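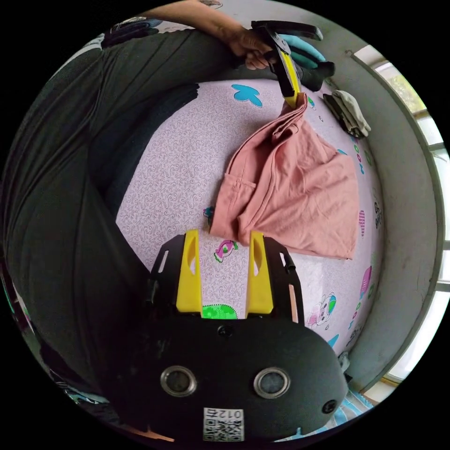
Figure 2. Light pink bed sheet with gray swirls and cartoon motifs.

Print this article | E-mail this article
Filed under: Home Textiles and Laundering

3.2 Loss of color in printed bedding

The household survey covered 400 homes, divided evenly between Bamton and Ustham. Bamton is supplied with soft water from an upland reservoir. Ustham draws on a chalk aquifer, and its water is hard throughout the year. Both towns have a similar mix of housing and a similar share of homes with a tumble dryer, so the comparison rests mainly on water and wash habits.

Each home filled in a wash diary starting in March. An entry gave the temperature setting, the detergent dose, the items in the load, and the method of drying. Homes that returned fewer than 45 entries were left out of the regression but kept in the summary tables. Color was measured on a flat, unfolded part of one printed sheet per home, away from the hem, and again at the end of the diary period. The change is reported as a color difference against the first reading.

Pale grounds proved harder to score than dark ones. On a pink or lilac sheet a small shift toward gray falls close to the error of the instrument, and a single reading carries little weight. We therefore took the mean of several readings on the ground color and left the printed motifs out. Motifs were graded by eye on a separate scale, which covers cracking, loss of outline, and transfer to the ground.

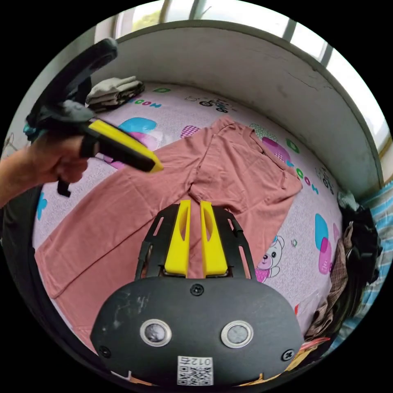

Does washing printed sheets with colored T-shirts make the sheets fade faster?

Mixed loads had no clear effect on fading once temperature was held constant. They did raise the rate of staining, mostly in the first few washes of a new garment.

Staining and fading should be kept apart in the analysis. Fading is a loss of dye or pigment from the sheet. Staining is a gain of loose dye from another item in the load. On a pale ground the two can partly cancel in a lightness reading, and earlier work that used lightness alone may have understated both. The model in Table 2 uses hue and chroma as well.

Hard water was linked to a duller ground color in Ustham. The link weakened when detergent dose was added to the model, and it was no longer significant for homes that followed the dose on the package. Line drying in full sun gave the largest single change in motif grade. The Akl lamp test, run for 3,000 minutes on unused cloth, ranked the same prints in nearly the same order.

Knitwear was recorded in the diaries but not measured. Its surface pills with wear, and the loose fibers scatter light in a way the flat-cloth method cannot correct. 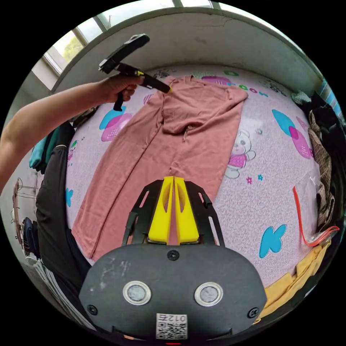 3.3 Limits of the diary method

Diary entries were not checked against machine records. Temperature refers to the setting on the dial, and short cycles often fall below it. Homes with shared laundry rooms are underrepresented in both towns.

Related items
Detergent dose and water hardness: a repeat of the Corari trial
Pilling in cotton knits after home washing
Sunlight and pigment prints on light grounds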